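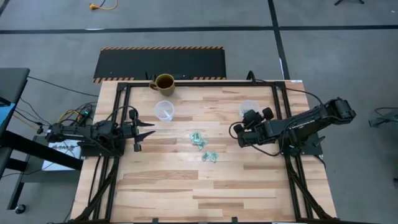 Fig. 1: Butcher-block tabletop, with the two black arms mounted on the frame.

Why does my walnut roll split? Food Studies project report
Amra Grgić, Skurnham College
Handed in Jun 24, 2024

What I wanted to find out

My grandmother's walnut roll has a gap in it. You slice it and there's a lovely brown swirl, then a hole you could post a letter through, and the top has cracked right along its length. Hers has always done this and we all eat it anyway (very happily!), but I've been baking it myself since October and I wanted to know if the filling was to blame. My guess going in was that a wet filling steams in the oven and pushes the layers apart.

What I made

I baked seven rolls over the term, all with the same sweet yeast dough: plain flour, milk, butter, egg yolks, a bit of lemon rind and a spoonful of sour cream. The only thing I meant to change was the filling. The walnuts all came from Larnon, the bulk shop in Gronden, and I ground them myself in the little hand mill that clamps on the bench. All up I got through 2,928 grams of filling, and my arm knows it.

Rolls one and two had the family filling, which is walnuts, sugar and hot milk stirred to a loose paste. For three and four I halved the milk. Five had beaten egg white folded through and hardly any milk. Six had a handful of fine breadcrumbs in it, and seven was the breadcrumbs plus the egg white.

I let each one rise in the tin, brushed it with egg and baked it until it was a deep brown. Then I left it overnight before cutting, which was the hardest part of the whole project, as my brother will tell you.

What happened

The loose filling gave me the big gap both times, right under the top crust. Halving the milk made the gap smaller but the filling went crumbly and fell out on the plate. I was pretty pleased with number five to look at, very neat swirl, only it tasted a bit like meringue had wandered in.

Six was the one! The breadcrumbs soaked up the milk, the layers stayed stuck to each other and there was only a thin little line of air near one end. Seven was nearly as tidy but drier, and I wouldn't bother with the egg white again.

I should own up that roll four isn't a fair test. I forgot it while I was on the phone and it rose well over the top of the tin, so its crack was enormous. That made me wonder about rising time, and I asked at Pētersons, the bakery near the college, what they do. The baker there pricks hers all over with a skewer before it goes in the oven and doesn't let it rise for long. I hadn't done either of those things. Bother.

Tasting

I took slices of one, five and six to class and 20 people had a go. Eight liked the family one best, gap and all, seven picked the breadcrumb one and the rest went for the egg white, so there you go. A few people wrote that the breadcrumb one was "more like a cake", and I think they meant it kindly. My teacher asked for the recipe for number one.

What I'd do differently

I'd bake each filling at least twice, and I'd set a timer for the rise and stick to it. I also want to try the skewer with Nan's loose filling, no breadcrumbs, because if that closes the gap then I've been fiddling with the wrong half of the recipe all term. I rolled some doughs thinner than others too, and I didn't measure it, so that needs a ruler next time.

Thanks to Mum for the oven, and to Nan, who read a draft of this and says the hole is where the butter goes.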